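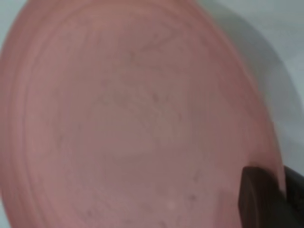
4. Care of the mixing bowl

The bowl supplied with the Vurkano set is plastic with a frosted finish. Wash it before first use and after each batch.

4.1 Washing by hand

1. Take off the lid and the rubber foot ring. The ring pulls away from one side.
2. Fill the bowl with warm water and a little dish soap. Leave for 9 minutes if dough has dried on.
3. Wipe the floor of the bowl with a soft cloth.
4. Run a soft brush along the ridges on the inside wall, following the curve. Flour paste collects in the grooves.
5. Rinse, then stand the bowl upside down on a rack until dry.

CAUTION: Do not use steel wool, scouring powder or the scraper from the Stuvard knife set. Scratches in the plastic hold grease and cannot be polished out.

4.2 Dishwasher

Top rack only, without the foot ring. Choose a program without heated drying — the rim can warp.

NOTE: Tomato and turmeric may leave a stain. This does not affect use.

4.3 Filling

Do not mix more than 500 g of flour at a time. Let hot liquids cool before pouring them in. The bowl is not suitable for the microwave or oven.

4.4 Replacement parts

Foot ring: part 767. Lids and bowls are sold separately through Vollport dealers. Have your set number ready when ordering.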